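Search this site Enter keywords Go

A Gripper in the Garage: Teaching a Home-Built Arm to Work on Old Computers

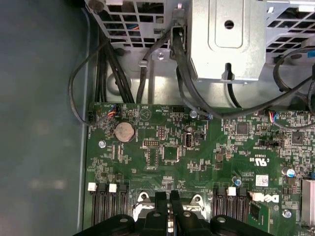 The gripper over the processor bracket of a Dell motherboard.

Print this page | E-mail this article | 242 shares | 12 comments

The arm is bolted to a bench in a one-car garage in Stakby. Its builder, who repairs office computers for a living and asked not to be named, started on it in February and works on it most evenings after supper.

"I wanted something that could pull memory out of a dead machine," he said. "I do that by hand all day. The first thing you learn is how much your fingers know that you never had to think about."

He calls the project Clunda. The joints came from a kit sold by Lenatis, a small parts shop, and he wrote the control program himself. So far he has spent $1,279, and he keeps the receipts in a coffee can.

Old desktop cases are hard places for a machine to reach into. The memory slots on the Dell board sit on both sides of the processor bracket, and black cables run down to the board from the metalwork above.

"Cables are the worst part," he said. "A board stays where you put it. A cable moves when you bump it, and then it's somewhere the program doesn't expect."

His answer was to slow everything down. The arm now stops 25 millimeters above the board and waits for him to press a key before it goes lower. He tried letting it run straight through and went back to the key after one bad evening with a fan header.

The camera is mounted close to the fingers. He had it on a post beside the bench at first, but the side of the case blocked the view.

"From the post I could see the arm fine," he said. "I couldn't see what it was about to touch."

The white latches on the memory slots are what he is working on now. Each one has to be pushed outward without leaning on the board. He has ordered softer fingertips from Wuisan and plans to try them with the same program before changing anything else.

Asked whether the arm saves him any time, he laughed.

"No. I can strip a machine before it gets done with one latch. But I like working on it, and the garage is heated."

He would like to hear from anyone who has found a good way to hold cables back inside a case. Tape leaves a mess, he said, and clothespins fall off.

Print this page | E-mail this article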